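Plinomley Tabletop Handling Set: data card and recording rules

Release notes last revised 9 September 2025

Plinomley is a set of tabletop handling episodes recorded on a single-arm mobile base with a two-finger gripper. Most of the work is with household objects: books, boxes, bottles, cloths, small containers. This file says what is in the set, how it was recorded, and which rules an episode had to meet before it was let in. If you plan to add episodes of your own, read the recording rules and the rejection list before you start.

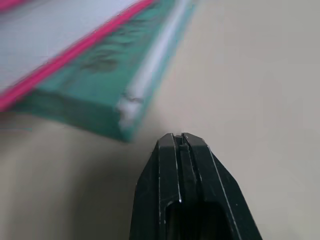
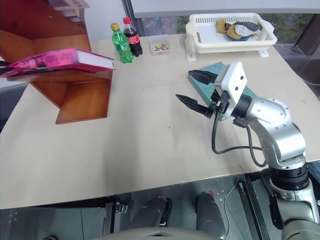
Wrist view first, head view second.

What is in the release

The release has 2,552 episodes. Of these, 2,408 passed review and are in the main folder. The rest are kept in a folder called held, with a short note on each one giving the rule it broke. Held episodes are not used in any of our own training runs, but we were asked for them often enough that we stopped deleting them.

Every episode has:

- head video
- wrist video
- joint positions and gripper opening, logged at the control rate
- a task sentence in plain English
- an outcome label (done, partly done, not done)
- an operator code, which is a letter and a digit and nothing more

A small part of the set, 307 episodes, also has a second task sentence written by someone who did not run the episode. These were written from the head video alone. They disagree with the first sentence more often than we expected, mostly on what to call things. One writer's box is another writer's book. We left both sentences as they were.

Folder layout

main/ holds accepted episodes, one folder each.
held/ holds episodes that failed review, with note.txt inside.
calib/ holds camera calibration, one file per setup change.
sheets/ holds the table sheets (see below).
splits/ holds the train and test lists. The test list has 1,350 entries in the long version and a shorter one for quick checks.

Folder names are the episode number and nothing else. Earlier versions had the object name in the folder name, and people were training on it by accident.

Recording rules

These are the Cirbridge rules, version 3, as used for this release. Cirbridge is our in-house rule book for tabletop recording. It is not a safety standard and does not replace the one that applies to your arm or your site. Where the two conflict, follow the safety standard and note it on the sheet.

1. Before power-on

Check that the stop button is within reach of the operator's seat and that it works. Press it once with the arm powered and idle, at the start of every session. A session without this check on its sheet goes to held, whatever the episodes look like.

Look at the wrist cable through the full reach of the arm. It needs enough slack to let the wrist turn both ways, and it must not catch on anything standing on the table. Move tall objects if it does.

Wipe both lenses. Use the dry cloth, not the one for the table.

2. Setting the table

Put out the target object first, then the others. Objects that are not part of the task stay in place for the whole block of episodes. They may be anything from the approved list, and they should differ from block to block.

Do not line objects up with the table edge. Rows and right angles creep in when people are in a hurry, and a model picks up on them fast.

Bottles go toward the back. Caps must be on and tight. Any bottle that has liquid in it is marked on the sheet.

Nothing sharp, nothing made of thin glass, nothing that belongs to a visitor.

3. People and the arm

One operator, one arm. A second person may be in the room but stays outside the floor line while the arm is live. Hands do not go over the table until the arm is in its rest pose and the operator has said so out loud. This applies to small fixes as well. Most of the close calls in our log are somebody reaching in to straighten one thing.

If the base has to be moved, the arm is parked first.

4. Running an episode

Start from the rest pose or from one of the four start poses in the sheet. Write down which one.

Approach at the set speed. Slow down inside the last hand's width before contact. We do not set a number for this part, since it depends on the object, but a reviewer should be able to see the change in the log.

Flat objects are hard for this gripper. The fingers are stiff and do not slide easily under a thin edge. The accepted ways are to grip across the short side if the object is narrow enough, to push it until part of it is past the table edge and grip it there, or to tip it against something fixed. Do not press down on the top face and drag. It gives a clean-looking video and bad force readings, and it marks the covers.

Pushing with closed fingers is allowed when the task sentence says push, slide or move. It is not allowed as a quiet repair in the middle of a pick task. If you had to do it, finish the episode and label it partly done.

If something falls off the table, stop. Do not chase it with the arm.

5. Ending an episode

Open the gripper, back away, return to rest, then stop the log. Episodes cut off before the return are sent to held unless the stop button was the reason, in which case they are kept in main with the outcome not done and a flag called estop.

The outcome label is set by the operator right after the episode and checked by a reviewer who has not seen it. If the two differ, the reviewer's label is used and the operator's is kept in the field op_label.

6. Task sentences

Write what the robot was asked to do. Leave out how well it went. Use the words you would use to a person in the same room. Name colors if two objects of the same kind are out. Keep it under 20 words.

Good: Put the green box next to the rack.
Too vague: Tidy up.
Too much: Carefully grasp the box by its shorter edge and move it a little to the right without touching the bottle.

Tidy-up tasks do exist in the set, but each one has a list of end positions on its sheet, and the sentence names at least one object.

Blur and covered views

We do not reject an episode for blur in the wrist view. The wrist camera moves with the hand, and a set with only sharp frames would have to be recorded at a speed at which we never run the arm. The head view must be sharp enough to tell the objects apart in at least the first and last second.

The arm often covers part of the object it is working on when seen from the head. This is accepted. An episode is held only if the target cannot be seen in either view for more than half its length.

The gripper is always in the wrist view. Please do not crop it out and then report results against our numbers.

Reasons for rejection

Listed by how often they came up in review, most common first:

- task sentence does not match what was done
- log stopped before return to rest
- object moved by hand during the episode
- head and wrist video out of step by more than two frames
- missing table sheet
- start check missing

The video timing fault was mostly one bad cable, replaced in July. Episodes recorded before the swap were checked one by one.

Table sheets

A table sheet is a one-page form filled in per block. It has the object list, the start poses used, the light (ceiling, window or both), the stop button check and a free line. The free line is worth reading. Several odd results were traced to it, among them a block in which the table height had been changed and not measured again.

Window light is allowed. Direct sun on the tabletop is not, and blinds go down when it reaches the work area.

Privacy

Faces, badges, screens and mail are kept out of view. Reviewers look at the edges of the head video and at anything shiny. If a person comes into view, the episode is removed, not blurred. Operator codes were shuffled before release, and the list linking them to people was destroyed.

Product labels on ordinary packaging are left alone. No brand is part of any task.

Known limits

One table, one room, one model of arm. Light varies, walls do not. Left-to-right moves outnumber right-to-left by a wide margin, because of where the arm is mounted. Cloth items are counted as one object when heaped, so do not use the object lists to train counting. Failures are fewer than in real use, even with the held folder added back in.

The force values are estimates from motor current. They are fine for telling contact from no contact and poor for much else.

Tools

Kamel is the loader. It reads the folder layout above and checks each episode against the rules that can be checked by a program: length, timing, return to rest, sheet present. Branel is the review page, where a person goes through the remaining ones. Both run without a network connection. Kamel prints a line per failure and keeps going; use the strict option if you want it to stop on the first.

Adding episodes

Send one block first, with its sheet and calibration file, and wait for the review before recording more. We have had to turn down over 100 episodes at once for a fault that was in the first one. Changes to the rules are proposed as a text edit to the rules file with a note of which episodes would be affected. Old episodes are reviewed again only when a rule on safety or privacy changes.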